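Bamville Secondary – Outdoor Leadership Program: Questions Parents Ask

These answers were written by a parent whose two kids went through the program, and checked by the school office for dates and fees. The opinions are mine. If you want the brochure, the office has a stack of them.

What is the Outdoor Leadership Program?

It's an elective for students in Years 9 to 11. They meet before school, do a fair bit of navigation and first aid, and go on two camps a year. The brochure says it "builds tomorrow's leaders". What I can vouch for is that my daughter can read a map and my son now packs his own bag.

Will it help my child get into university?

I doubt it, at least in the way people hope. The program isn't an assessed subject and it doesn't count toward a final score. It can go on a scholarship form under activities, next to netball and the part-time job. I've asked three times for figures on where past students ended up and I'm still waiting.

What does it cost?

The fee is $418 a year. It covers both camps, the first aid certificate and hire of a pack and tent. It doesn't cover boots, a rain jacket, a sleeping bag or the bus to the Ganeo camp, and those add up quickly. Buy the boots second-hand if your child's feet are still growing. The equipment list recommends a head torch with more settings than anyone needs, and a cheap one will do.

Is there help if we can't afford it?

Yes, although it's not well advertised. Ask the office for the hardship form before the end of term one. You don't have to attach pay slips, whatever the form seems to suggest. Families can also pay in instalments.

How much time does it take?

Training starts at 7.15 am, once a week, and goes for an hour. The program calls this "a modest commitment", and perhaps it is if you live across the road. From our side of town it meant leaving home in the dark all through July. Camps run for 2 nights each. There's also a logbook, which takes about 15 minutes a week if it's kept up and a whole miserable evening if it isn't.

What are the ranks for?

Students start as members and can become patrol leaders, then senior leaders. There's a badge at each step. Some kids love this. Mine were lukewarm, and I was never persuaded that a badge made anybody better at organising others. Patrol leaders do get real jobs, though – planning menus, checking gear, running a briefing – and that part seemed worthwhile to me.

Is there a uniform?

A polo shirt and a cap, both included in the fee. Hair rules are the same as for the rest of the school.

What is the Irham Award, and does it mean anything?

Students who finish all the modules can be nominated for the Irham Award in Year 11. It's recognised at this school and a couple of others nearby. I'd treat it as a nice thing to have on the wall. Employers I've spoken to hadn't heard of it, but they did ask sensible questions about the camps.

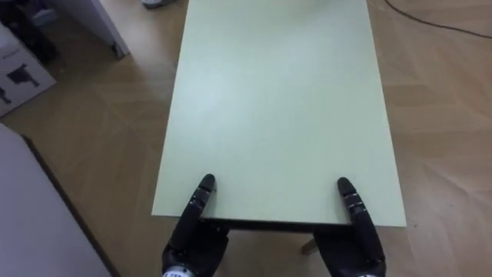

What is the Eglītis module?

It's the classroom unit on group decision-making, taken in the second year. There's a workbook and a questionnaire that sorts students into four "leadership colours". My son got a different colour each time he filled it in. The discussion sessions are better than the workbook, and a student who misses a few can catch up at lunchtime.

Does the program recruit for the army or the police?

No. Visitors from the emergency services come in once or twice a year to talk about their work, and you can ask for your child to sit those talks out.

Can my child drop out partway through?

Yes. You'll get half the fee back if you write to the office before the first camp, and nothing after it. Hired gear has to be returned clean. Students who leave aren't marked down for it on their reports, though they may find their timetable hard to rearrange by then.

How do we apply?

Forms are at the front office and close at 3 pm on the last day of term. The form asks for a paragraph on "what leadership means to me". Let your child write it.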